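### 4.2 The afterlife of the compartment

Anyone who has bought a desk organiser will know the hour that follows. The pens go in the tall part, the clips go in the dish, and the long shallow bit at the back is given over to something flat and worthy, such as stamps. Our second question was what happens after that hour. We asked the households in the Tivetell sample to keep a short diary of one organiser each for 90 days, noting only what went in, what came out, and what was found there by surprise.

The surprise column filled up fastest. Across the whole sample it ran to 2,011 entries, which is a great deal of astonishment to get from a piece of household storage. Batteries of unknown charge were the commonest, followed by keys to unknown locks. One household in Drirstead recorded the same button on four separate occasions, each time as a discovery.

We had expected people to sort by use, with writing things beside writing things and mending things beside mending things. Some did, for about as long as it took to write the first diary page. The stronger pull was shape. A round object drifts towards a round hollow, a long one towards a long slot, and a small loose one towards whatever has a lip high enough to stop it rolling away. We call this *settling*, partly to avoid the word "tidying", to which several of our respondents objected on moral grounds.

Settling depends on there being different hollows to settle into. The organisers in our sample that offered only a row of equal square cells did badly on every measure we had, including the respondents' opinion of us for asking. Those that mixed their forms did better. Figure 3 gives a case of the mixed sort, all in white, with a shallow tray section, a curved bowl-shaped compartment next to it, and a squarish opening in which a cylindrical container with a ridged, threaded neck has been stood. A round thing in a square hole is supposed to be the textbook example of a poor fit. In our diaries it was among the most stable arrangements, and containers housed in this way were seldom reported as having moved.

**Figure 3.** White compartmented organiser with a cylindrical container standing in a squarish opening.

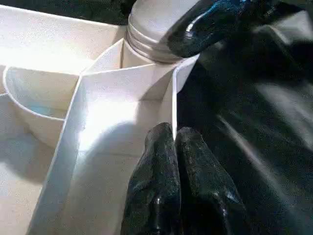 ### 4.3 Bowls, trays and the matter of lids

The three forms did not age alike. Trays stayed orderly longest, and the reason seems to be shame: whatever lies in a shallow tray is on view to visitors. Bowls went the other way. A bowl has no corners and therefore no corner to give to the rubber bands, and by the second month most bowls had become a single mixed deposit, dug from the top and never from the bottom. Respondents in the Jornby street group spoke of their bowls with real fondness all the same, and 30 of them said they would sooner lose the tray.

Upright openings were the least democratic part of the organiser. Once a bottle or pot had taken one, it kept it, whether or not it was ever used. Asked why, respondents tended to answer that it lived there, as though a tenancy agreement had been signed.

Lids deserve a paper of their own, and we have been advised not to write it. It is enough to say that lids were logged apart from their containers more than 400 times, that the usual place for a stray lid was the bowl, and that a lid in the bowl was treated as put away. The smaller set of diaries from Toledo shows the same habit, with the difference that there the lids were at least stacked.

### 4.4 Limits of the diaries

People who agree to write about their desk organisers are unlikely to be typical of people. Several diaries also show signs of having been completed in one sitting, in one pen, with a December entry placed before a November one. We kept these in, after some argument, because the objects named in them agreed closely with those in the more careful diaries. The button from Drirstead was left out of the totals after its second appearance.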